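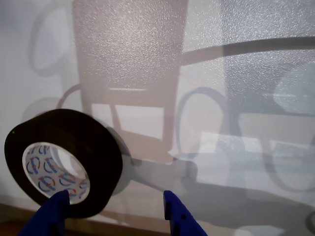
A reader wrote in to ask whether a mood log is worth keeping if you skip days, and the same reader said the daily version had always felt like homework. Skipped days are fine. A log with gaps still gives you and your therapist something to look at.

How to set up a simple mood log

You need a notebook or a plain document. The Furkeo app works too, but the steps are written for paper.

1. Draw four columns: time, what was going on, mood, sleep the night before.

2. Rate your mood from 0 to 10. Write down what 0 and 10 mean for you on the first page, and leave those meanings alone for the first month.

3. Pick two times a day. After breakfast and before bed suit most people.

4. Keep each entry under 50 words. Longer writing can go in a separate journal.

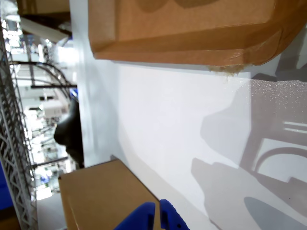
Page last changed: 01/02/2024

5. If you miss an entry, leave the line blank. Do not fill it in from memory.

6. Every Sunday, read the week through once. Mark any day that was three or more points off your usual number.

7. Bring the marked pages to your next appointment. At the Kastetdale clinic you can hand them in at the front desk before you go in.

A log is not a diagnosis. If your ratings stay low for two weeks, call your doctor. If you are thinking about hurting yourself, call or text 988 right away.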